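Project report: Classic Film Series at Tulldale Student Cinema
January 17, 2019

We ran a series of older films at the Tulldale campus cinema in November and looked at who came and why. The films were picked from the Lengyel archive list, which our department can borrow from for free. We showed five titles, all made before 1960, on the small screen with 13 rows.
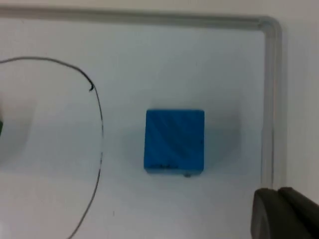

*Fig. 1. Blue cube on a white surface.*

## Publicity

Posters went up in the library and the Bredura dorm. We also ran a contest where students sent in a short spoken introduction to their favorite old movie. The winner got to introduce the last film. We received eight entries. Four were over the time limit, but we accepted them anyway because the rule was not on the first poster.

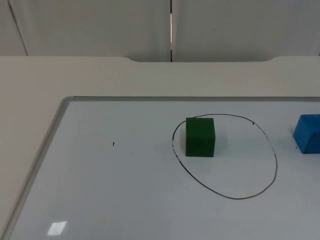 The contest brought in more people than the posters did. On the exit cards, most first-time visitors wrote that a friend had entered. The musical was the best attended showing and the silent comedy the worst, probably because it was on the same night as a home game.

## Problems

The Trorico projector has no setting for the old square-shaped picture, so we had to mask the screen by hand. The sound was too low in the back rows for the first two films. Subtitles for the French title arrived late and had one reel missing.

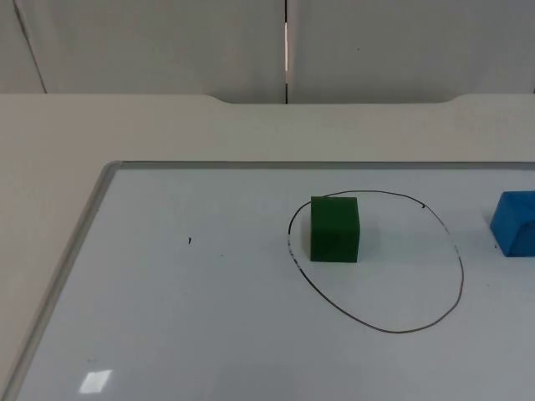 *Fig. 3. Green cube inside a hand-drawn black oval.*

Exit cards should be shorter next time. Many people skipped the back side, where we asked about ticket price.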